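**FOR RELEASE: October 2023**

# Totinura workshop publishes Tustoter, a two-arm bench cell designed in simulation

Totinura, the shared workshop on Shaikh Lane, has released the design files, simulation model and control software for Tustoter, a small automation cell built by its members on an ordinary wooden table. The release covers the complete model and the first version of the motion software. The physical cell is under construction in the workshop's east bay and will be documented separately.

Tustoter is intended for light bench work of the kind done in home workshops: holding a part in a clamping fixture, presenting small components to it, and returning them to a board beside it. The fixture stays on the tabletop and the arms move around it. No part of the design requires a floor-mounted frame or three-phase power.

## Scope of the release

The package contains:

- a full model of the bench, the fixture, the component board and both arms
- the control program, with separate configuration files for each arm
- drawings for the fixture base and jaw blocks, dimensioned in millimetres
- a calibration routine for a camera carried at the gripper
- a log of the simulated runs, including those that ended in a fault

All files are offered under an open licence. Commercial use is permitted. Modified versions should carry a different name so that fault reports reach the correct maintainers.

## Design

Work began in June, when members agreed to finish the model before cutting any metal. An earlier attempt at a single-arm cell had been abandoned after its fixture was found to sit outside the arm's comfortable reach, and the base plate by then had already been drilled. For Tustoter the table, the fixture and the arm mounts were placed in the model first and moved until both arms could work without crossing over the clamp at low height.

The control program handles each cycle in three stages: approach, contact and withdrawal. Approach speed is limited once the gripper is within 10 mm of any modelled surface. During contact the second arm is held at a parked position, and it is released only after the withdrawal move has been reported complete. This costs time on every cycle. It also removed the largest group of faults in the log, in which one arm began to move on the basis of a target the other had just disturbed.

Collision geometry is simplified. The jaw blocks, the rod and the front rail of the fixture are treated as boxes and cylinders with a uniform margin. The hooked and projecting parts of the fixture proved awkward under this scheme, and the margin around them can be set individually in the configuration file. Users who alter the fixture should regenerate these shapes — an outdated margin file will load without a warning in the present version.

## Testing to date

The published log covers nearly 1000 simulated runs. Start positions were varied, as were lighting direction and the placement of the board relative to the fixture. Shadows of the arms on the tabletop were left switched on throughout. Early runs had been made with shadows off, and the part-finding step became unreliable as soon as they were restored. The detection thresholds supplied with the release are those retuned with shadows present.

Two views are used by the software. The wide gripper view gives coarse location of the fixture and board, and its distortion is corrected before any measurement is taken. A fixed view across the table is used to confirm that the gripper has cleared the work. The correction is least accurate toward the rim of the wide view, and targets found there are discarded until the arm has moved to bring them nearer the centre.

Simulated results should not be read as a statement of performance on hardware. Friction between the gripper pads and small parts is a single fixed value in the model. Cable drag is not modelled. Backlash in the joints is represented by a random offset, which is a poor substitute for measurement and will be replaced when readings from the built arms are available.

## Hardware and supply

Arm mounts for the physical cell are being machined by Keveck from the published drawings. The fixture base will be made in the workshop on the members' own mill. Totinura has not prepared a kit and does not intend to sell one. Builders working at home may substitute other arms, provided that joint limits and tool offsets are entered in the configuration file before the program is started.

The workshop's own rules for the cell require a hard-wired stop button within reach of the operator, a speed limit on any first run, and a clear tabletop beyond the fixture and board. The same arrangement is strongly recommended for a garage or spare-room build. The software stop is a convenience and should not be relied on for protection.

## Bench model

Renders from the Tustoter model, with the clamping fixture and the blue board on the table. The first is the wide gripper view; the others look across the tabletop.
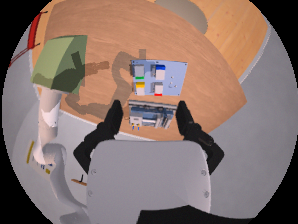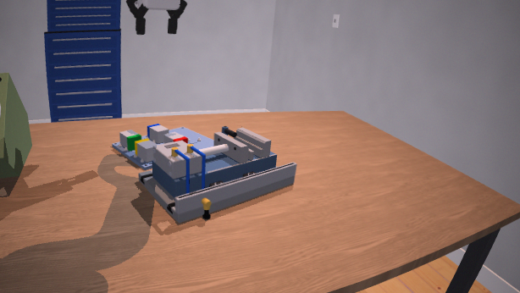
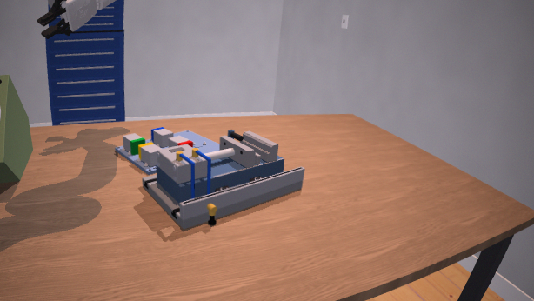
Keveck replied, on reading the draft drawings, that the mounts could be held to the stated tolerance without difficulty but that the bolt pattern left very little room for a socket on the inner side. The firm asked for the inner bolts to be moved outward, or for the counterbore to be enlarged, and said it would cut the first pair to whichever drawing was current when stock arrived. It added that a wooden table would shift with humidity over a season, and that the calibration routine ought to be repeated more often than the draft manual suggested.

The enlarged counterbore has been adopted in revision B of the mount drawing. The manual now calls for recalibration at the start of each session.

## Availability

The files can be collected from the Totinura members' desk on Shaikh Lane or requested through the workshop's general enquiries address. Fault reports should include the configuration file, the revision letter of any drawing used, and the section of log immediately before the fault.

**Issued by:** Totinura Shared Workshop, Shaikh Lane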